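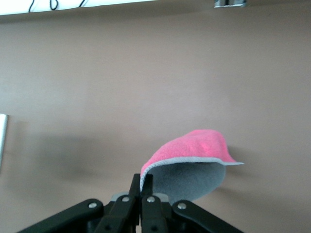 The Bindness Partner Visa Binder

I made the first Bindness on my living room floor, the week my husband and I finally sat down to do our partner visa paperwork. We had four shoeboxes, two phones full of screenshots, and a lease with a coffee ring on it. I'm not a lawyer and I don't sell legal advice, but I do know what it's like to be asked for a document you are sure you own and can't find! So I built a binder for it, and then a friend wanted one, and now it's the main thing we sell here at Vellik.

What you get

One hard-cover three-ring binder in dark green or gray
12 tabbed dividers, printed on both sides
40 clear sleeves, acid free, top loading
A 107-page workbook, spiral bound so it lies flat
A zip pouch for passports and passport photos
Two blank timeline sheets that fold out

The dividers

The tabs cover the kinds of proof most couples end up gathering: identity, how you met, living together, money, travel, time apart, family and friends, kids, police certificates, medical exams, letters from the government, and one marked Other (you'll use Other, trust me). The order is mine. If your country's checklist runs differently, move them around.

Time Apart is the tab people write to me about. Lots of our customers are waiting in two different countries, some of them for years, and it's hard to show a marriage on paper when most of it has happened over a phone. The workbook has 16 pages just for that – call logs, money sent home, visits planned and canceled, and room to write down why.

The Medical Exams tab has a little grid for the date of the exam, the clinic, and the date the results run out. Please fill that in. Our own results ran out while we were still waiting on something else, and we had to book and pay all over again.

Size and weight

11.5 by 12 inches, with a 3-inch spine. It weighs 4.1 pounds before you put anything in it, so it's a desk binder. I carried mine to an interview in a tote bag and my shoulder complained for the rest of the day.

Languages

The workbook is in English. A Dari or Spanish insert with the headings and instructions can be added at checkout for $6. The inserts don't replace certified translations of your documents, and you'll still need to get those done.

Things people ask me

Can I mail the whole binder to the visa office? I wouldn't. Most offices want scans or loose copies, so check their instructions. Keep the binder for your originals and your own set of copies.

Does it work for fiancé and parent visas? Fiancé, yes, pretty well. For parents you'd be skipping half the tabs.

Do you have a digital version? The workbook comes as a fillable PDF with every order. The link is in your confirmation email.

Price and shipping

$48, or $85 for two if you and your partner each want one. We've shipped 2,259 of them so far, all packed by hand in Lullura. Orders leave within three business days, except the last two weeks of December, when we close. Overseas shipping is figured at checkout. Unused binders can come back within 60 days for a full refund.

Page updated 10 March 2026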